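Flolline Science Pages
Light and Materials, Sheet 15

Why Some Surfaces Shine and Others Look Dull

Text: Chiyo Sasaki
Checked by: Shota Imai
Updated 2020-11-24
Reading age: 7 and up, with help for the harder words

You see an object when light from it enters your eye. A lamp makes its own light. A spoon does not. A spoon is seen by light that started somewhere else, such as the sun or a ceiling lamp, hit the spoon, and bounced off. The bouncing is called reflection.

All the objects in a room may be lit by the same lamp, yet they look different. Two things explain most of the difference: how smooth the surface is, and what the material does with the light that lands on it.

Smooth surfaces

Think of light as traveling in straight lines, called rays. When a ray hits a smooth, flat surface, it leaves at the same angle at which it came in. If it comes in at 20 degrees to the surface, it leaves at 20 degrees on the other side. Rays that arrive side by side also leave side by side. This is called mirror reflection. The light stays in order, so you can see a picture of the lamp, or of your own face, in the surface.

On a curved surface the rule is the same, but each part of the curve faces a different way. Only a small part of the curve faces the right way to send lamp light to your eye. That part looks very bright and is called a highlight. Move your head and the highlight moves too, because another part of the curve is now sending light to you.

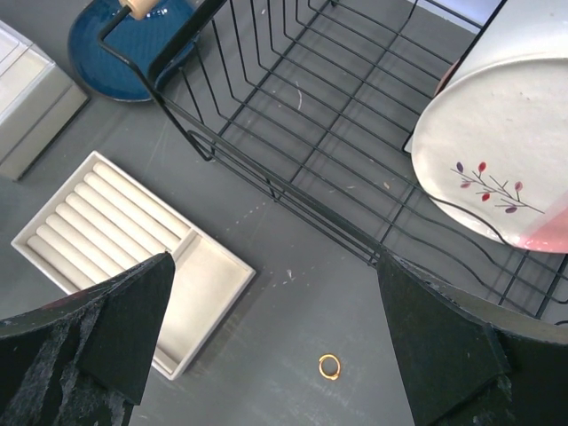

A small gold ring on a gray tabletop, near a black wire dish rack. The rim of the ring catches the light.

Highlights on thin, round objects are narrow. A highlight on a wide, gently curved object, such as a large bowl, can be wide. Artists who draw shiny things spend much of their time on highlights. A gray circle with no highlight looks like a flat disk. Add one small white patch and it starts to look like a ball.

Rough surfaces

A rough surface has tiny hills and dips. Often they are too small to see. A sheet of writing paper feels smooth, but under a microscope it is a tangle of fibers. A human hair is about 80 thousandths of a millimeter wide, and the bumps that make a surface look dull can be much smaller than that.

Each hill and dip faces its own way. Rays that arrive side by side leave in many directions. This is called scattering. The light is spread out, so there is no clear picture in the surface and no sharp highlight. A surface that scatters most of the light it reflects is called matte. Chalk, unglazed clay, and cardboard are matte.

Water can change this. When you wet a dry stone, water fills the dips and makes a smoother top layer. The stone looks darker and shinier until the water dries.

Where metal gets its color

Metals reflect a large share of the light that hits them. Inside a metal there are very small particles called electrons, and many of them can move freely. When light arrives, these electrons move back and forth and send most of the light out again.

White light is a mixture of colors. Silver and aluminum reflect nearly all of the colors about equally, so they look whitish gray. Gold reflects red, orange, and yellow well but takes in much of the blue. What is left looks yellow. Copper takes in blue and some of the green, and looks orange-red.

A gold color does not prove that an object contains gold. Brass is a mix of copper and zinc and can look very similar. Paint and thin metal coatings can also be gold-colored. A jeweler has to test a piece to know what it is made of.
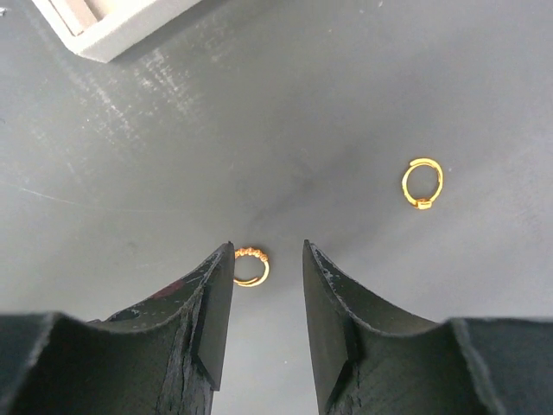
Gold-colored rings on a matte dark gray surface. The corner of a pale box is at the upper left.

Black and white surfaces

Light that is taken in by a material is said to be absorbed. It turns into a small amount of heat. A black surface absorbs most of the light that hits it. A white surface absorbs little and reflects the rest.

Black and matte are separate properties. A black surface can be glossy, like a piano lid, or matte, like charcoal. A white surface can be glossy, like a glazed plate, or matte, like chalk.

What wear does

Rubbing changes a surface. The change depends on the material.

Polishing: a soft cloth and a very fine powder wear down the tiny hills. The surface becomes smoother and shinier.

Scratching: a hard or gritty object cuts new grooves. The surface scatters more light and becomes duller. On dark objects, scratches often look pale, as the grooves send light in all directions.

Coating loss: many objects have a thin colored layer on the outside. Edges and corners are usually the first places to lose it. They stick out, and the force of each knock lands on a small area. Once the layer has gone, the material below can be seen, and it may be a different color.

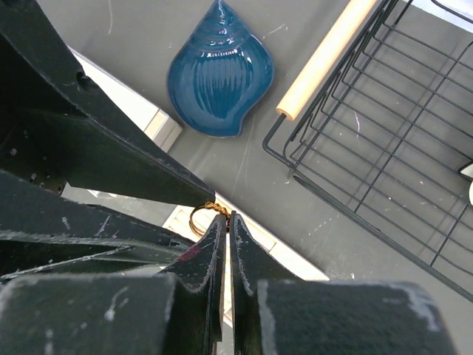

Scuffed black surfaces. Some of the edges have rubbed down to a pale gray.

Try it: foil test

You need: kitchen foil, a flashlight, a dim room.

1. Cut a piece of foil 15 cm long. Lay it flat with the shiny side up.
2. Shine the flashlight on it from one side. Find the highlight.
3. Crumple the foil into a loose ball. Open it and lay it down again. Do not smooth it out.
4. Shine the flashlight from the same place.

The foil is the same metal in steps 2 and 4. In step 4 the light goes off in many directions, and the single highlight is replaced by many small ones.

Words to know

Absorb: to take in light.
Highlight: a bright spot where a surface sends lamp light or sunlight to your eye.
Matte: without shine.
Ray: a straight line that shows the path of light.
Scatter: to send light off in many directions.

Next sheet: Why Glass Is Clear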